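Bathroom tips picked up at the Joltska open day

Joltska opened its Rarkville workshop to visitors on 10th January, and I went along for the cleaning demonstrations. Most of the morning was robot arms practicing household jobs, first in simulation on a screen and then on a bench. The talk was given by Esmaeil Ghorbani. I wrote down what applies to an ordinary bathroom.

Clear the tank lid before you clean it. An arm has to plan a path around every item, and so does your hand with a wet cloth. Put everything in a bucket, wipe the lid, then put back what you need.

Keep tall and narrow things off the lid altogether. They tip when the lid is lifted to get at the float.

Close the seat before moving anything on the tank. Small items roll.

Mosaic walls: the grout takes more work than the tile. Use an old toothbrush and a paste of baking soda and water, leave it 7 minutes, rinse from the top down. Do one wall at a time.

Wipe under the overhang of the tank lid. Dust and hairspray collect there and set hard.

Leave room to reach. The simulated arm was placed beside the toilet with its fingers coming down from above, and the spacing between items made a big difference to how it could get in. Leave three finger widths between things on any shelf you dust often.
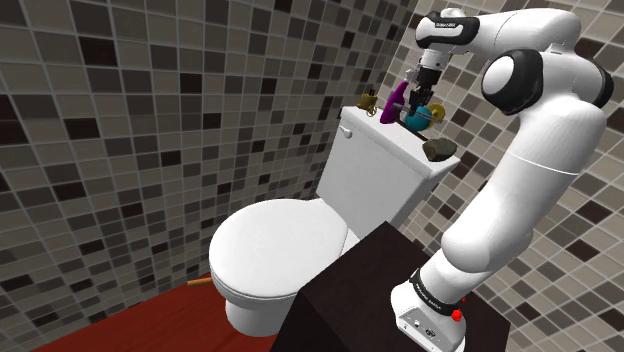

Bagheri wrote in to add that baking soda paste is fine on ceramic mosaic but should be kept off natural stone, where a pH-neutral cleaner and a soft cloth are safer. Test a corner first if you don't know what you have.

The next open day is in April. Parking is behind the building.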